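The Play Kitchen Has Too Much in It

Fabrice Chevalier has been buying toy kitchens for the nursery rooms at Hinden for long enough to distrust the catalog. The deluxe set from Pellard lists 256 pieces. The one from Ilie has 132, and he would happily pay more for fewer.

"A child cooks with five things," he told me over coffee in Sellwood. "The rest is sweeping."

I came to argue. My own kids had a plastic banana that was a phone for most of a winter, so I'm not sure anyone can say which pieces matter. And the trade keeps telling parents that a bigger set means richer play, a claim I have never seen backed by anything but a price tag.

Still, Chevalier has a point about the egg. It comes apart at a seam around the middle, and that one seam gives a child something to do with it. A molded drumstick doesn't open.
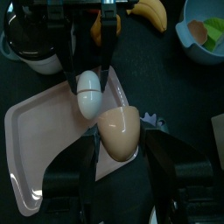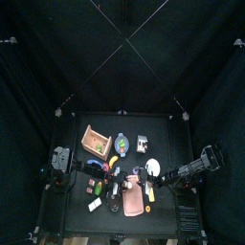
Pots come next on his list, then plates, then something to cut on. Appliances he puts near the bottom — "a toaster is a box until somebody is hungry" — and I think he's wrong there. Mine fed half the street from a toaster.

Where we agree is storage. A crate with low sides lets a three-year-old see what's in it. A deep bin with 300 pieces of fruit in it gets tipped over, every time, usually before 9 in the morning.

Pellard's new set arrives in December. Chevalier has already decided which half of it is going in the closet.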